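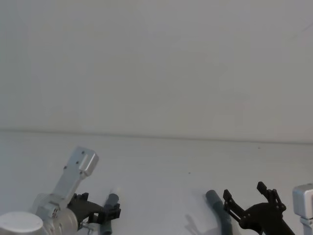
4. The open day at Prikesbridge

4.1 Setup

The system (Pollora, two arms, one tabletop) was moved from our lab to the Prikesbridge hall the evening before the open day, 11 Oct 2018. White table, pale wall behind, same as the lab as far as we could manage. Lighting was not the same. The hall has windows down one side and the lab has none, so the color thresholds from Section 3 had to be redone on site. This took most of the morning and is the reason the first session started late.

Figure 1. View from the head camera during the tube task. The left gripper holds one dark grey tube more or less upright; the right gripper is open around the second, which is tilted.

The task was kept simple on purpose. Two tubes, one per arm. Each arm picks up its tube, stands it upright, holds it for the visitor to look at, puts it back. In the lab we also run a joining step where the tubes are brought end to end, but the joining step fails too often to show to a room full of people and we left it out, except once (see 4.3).

4.2 Who came and what they saw

The hall counted 400 visitors over the whole day, at all stands. Our stand ran 18 sessions. A session was one short talk, one run of the task with nobody touching anything, and then one run where a visitor picked the spot for the second tube. The talk was given by Noeline Tamihana, the arms were minded by Yu-ting Yeh, who kept a hand on the stop button through every run. Visitors stood behind a rope. Children were let up to the front of the rope, adults mostly stayed back, which made the sound a problem for the adults. No microphone. We would bring one next time.

Forty visitors filled in the card we handed out. The card had three questions: what did you think the robot was doing, what did you think it would do next, and was there a moment when you were worried. Answers were free text. Both authors read all of them and sorted them separately, then talked through the ones where we disagreed.

4.3 Runs

Undisturbed runs went well. Most of the trouble was in the visitor runs, and most of that was with the right arm. Visitors liked to lay the tube at an angle, or close to the edge, or pointing straight at the gripper. The planner from Section 3 assumes it can get one finger on each side of the tube before closing. In Figure 1 it has that. With the tube pointing at the gripper it does not, and the arm then goes back to its rest position and tries again from the other side, which looks to a visitor like the robot changed its mind. Several cards say exactly this.

The left arm was allowed to go first in all sessions and to keep hold of its tube while the right arm worked. We did this for safety (only one arm moving at a time) but it also changed how people read the demo. On the cards the left arm is "waiting", "being patient", "showing the other one how to do it". One visitor wrote that the left arm was the older one. None of this was in the talk. The two arms run from a single plan and the hold is just a pause in it.

The joining step was shown once, in the last session, after a school group asked for it. The tubes touched and slid off each other and the right one was dropped. Loud cheering. We do not count this run in any of the results.

4.4 What the cards say

To the first question, nearly everybody wrote some version of picking up tubes. Fine. The second question is more useful. Visitors who expected the tubes to be joined, stacked or handed over wrote longer answers and also more often said they were let down by the end of the demo. Holding up a part in each hand seems to promise that somthing will be done with the two of them. We had not thought of this. The demo should either do the joining or use one arm.

On worry, the usual answer was no. Where it was yes, the moment named was almost always the retry - the arm pulling back fast after a failed approach. The retry runs at full speed because in the lab there is no reason to slow it down. Yu-ting Yeh halved it after lunch. We cannot compare morning and afternoon properly, the cards were not stamped with a session number and got mixed in the box. A mistake, and easy to fix.

4.5 Notes for the next visit

A second open day is planned at Nepia in January, with the Justbridge team running the stand next to ours. Changes so far: slow retry from the start, session number on each card, microphone, thresholds set the night before with the hall lights on. The talk will be cut down and given after the first run, not before it, so that the answers to question one are not just the talk repeated back to us. Whether the joining step goes in depends on the new finger tips, which are being tested now and which we come back to in Section 6.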